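The Long Second Act of Stelitz

When the Millville quartet Stelitz withdrew from touring four years ago, the announcement ran to a single paragraph and gave no reasons. There was no farewell concert. The group's second album, Stonden, had reached a wider audience than its label had planned for, and the schedule that followed had consumed most of two years. By the end of it, the members have since said, they were playing well and no longer listening to one another.

The band returns this spring with a third album, titled Ha, recorded over the course of a year in a converted feed store on the north side of Millville. It contains nine songs and lasts 40 minutes. It is the quietest record the group has made, and by some distance the most carefully assembled.

Singer Reiko Wada wrote the bulk of the lyrics before a note of music existed, reversing the practice of the first two albums. She brought the others a folder of 88 typed pages, much of it without verses or choruses in any recognizable form. Guitarist Selvaraj Weerakoon took the folder home and returned a month later with melodies for four of the pages. Three of those melodies survive on the finished album, among them the opening track, "Ferry Weather," in which Wada's voice enters alone and remains unaccompanied for well over a minute.

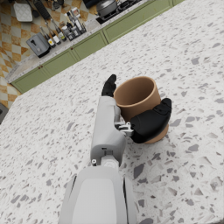

Ye-rin Ra remembers the first weeks differently. The folder frightened her, she says, and she would have preferred to start with drums, as the group always had. "I had nothing to do in that room until the middle of January. I sat there and learned the words. When I finally played, I knew where every breath was."

That patience can be heard throughout. On "Tin Year," the percussion does not arrive until the second verse and then consists of brushes on a single snare. On "Lower Road," it is absent altogether, replaced by a pulse on the bass that Soo-ah Bae plays with the side of the thumb. Listeners who came to the group through the dense, overdriven sound of Stonden may need several hearings before the new material opens to them. The songs have hooks, but they are placed late and are seldom repeated.

Production was handled by Ok-hee Seo, who had worked with the group only once before, on a single that was never released. Seo asked that all four members play in the same room, without headphones, and that no song be attempted more than five times in a day. Vocal overdubs were permitted on two tracks. The sessions produced 198 complete takes, from which the album was chosen by vote. Where the vote was tied, the earlier take was used.

The method had its costs. A long instrumental intended as the album's centerpiece was abandoned after eleven days, and a duet between Wada and Weerakoon was left off at the final meeting despite strong support from the label. Both recordings remain in the archive. Seo has indicated that the instrumental may be finished at a later date, in a different form and possibly under a different title.

The release will be supported by a short run of concerts in seated rooms. The first of these took place at the Millville Assembly Hall on February 14, 2026, before a capacity audience of 2751. The group performed Ha in sequence, took an interval, and returned for a second half drawn from the earlier records. Several of the older songs had been rearranged to suit the lower volume. "Salt Office," formerly the loudest moment of any Stelitz performance, was played on two acoustic guitars and was received in near silence until its final chord.

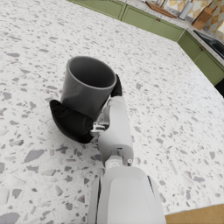 One listener, writing to the hall the following morning, objected that the new "Salt Office" had been robbed of its anger and asked whether the original would ever be heard on stage again. Another letter, which arrived the same day, called it the best thing in the program.

The group appears untroubled by the division. Weerakoon has said that the arrangement is still changing and that the electric version has not been retired. Wada has declined to discuss individual songs in detail, a position she has held since the first album, although she has confirmed that the text of the complete folder will be printed in a booklet accompanying the vinyl edition. The typing errors will be left as they are.

Further dates are to be announced once the members have agreed on a limit. Bae has proposed no more than three concerts in any week and a full month at home after every four weeks of travel. The others have accepted the first condition and are considering the second. Work on new material has already begun, this time with the drums.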